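Notes for week 3: visit to the Geltton workshop

Last updated: 16 July 2020

Please read before the visit. Our host is Caoimhe Ní Mhurchú. The demonstration is about teaching by hand: a person does the task with a hand-held gripper, and the marker cubes help to follow the movement.

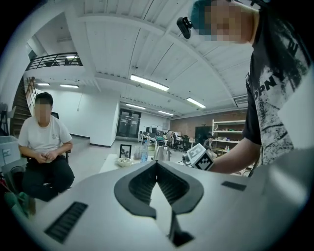 Write down your questions while you watch, and keep them for the end. Each group has 10 minutes.

At the table, look at how the small things are picked up. The glove also carries a marker cube, so compare the fingers with the gripper.
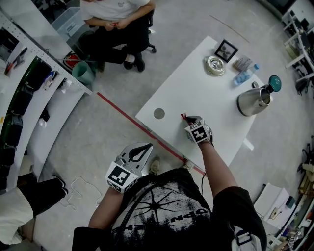

After the visit

Send one page to Tuulikki Jääskeläinen. Any colour of ink is fine.

3 comments · 53 shares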